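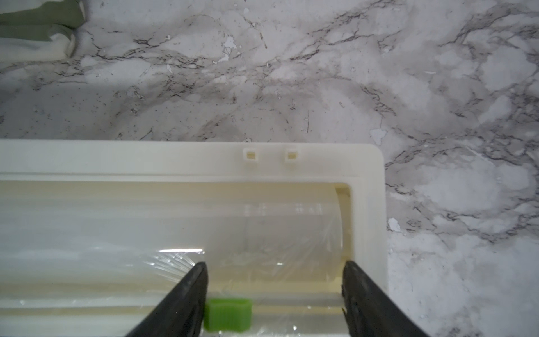 Vol. 3, p. 416

Against the open-ended measure

Despina Lazăr

The regional water authority at Erville bills its customers in units of 1,000 litres and tells them to save water in percentages. I want to argue that this is a measurement problem before it is a conservation problem, and that most of the money spent on reminders would be better spent on meters people can read.

Consider the standard household account. Usage is read once a quarter, rounded down to the nearest unit and posted some weeks later. A household that changes its habits in the first week of a quarter will see the effect, if any, as one unit more or less on a bill that also covers a change of season. The rounding alone can hide it. Nobody would run a pump this way. The operator of a small bore has a gauge on the line and looks at it, and the gauge is useful because the interval between action and reading is short.

The usual reply is that customers don't want more data. The Sanna trial is generally cited in support. It gave 300 households a web page with hourly figures, and log-ins fell away by September. I have read the report twice and I don't think it shows what it is said to show. The page needed a password, the figures ran a day behind, and the graph changed its vertical scale to suit each day's peak, so that a leaking cistern and a filled bath came out the same height. A fixed scale would have cost nothing. What the trial tested was whether people will put up with a poor instrument, and they won't.

A display in the kitchen is a different matter. The Fesow unit, to take the one I have at home, shows litres since midnight and flow at the present moment, in digits large enough to read from the sink. It has no targets and gives no advice. With every tap closed it should read zero, and when mine didn't I went looking and found a toilet valve passing. That is the whole case for it as far as I am concerned.

There are fair objections. The sender draws on a battery that has to be replaced. Older meters have no pulse output, and fitting one means a plumber and a short shutdown. Tenants can't authorise the work and owners don't pay the usage charge, so the party with the reason to act isn't the party with the power to. I have no tidy answer to the last of these. A rule that new meters must carry an open pulse output would at least stop the problem growing, and it could be written into the next supply contract at little cost.

Privacy is raised as well, and properly. Hourly figures show when a house is empty. A local display needn't send anything to the authority, though – the signal can stop at the kitchen wall, and the quarterly read can go on as before.

The draft plan for the Drernura catchment gives four pages to behaviour and one paragraph to metering. Submissions close on 6th May. Mine asks for those proportions to be reconsidered, and for the rounding rule to be printed on the bill.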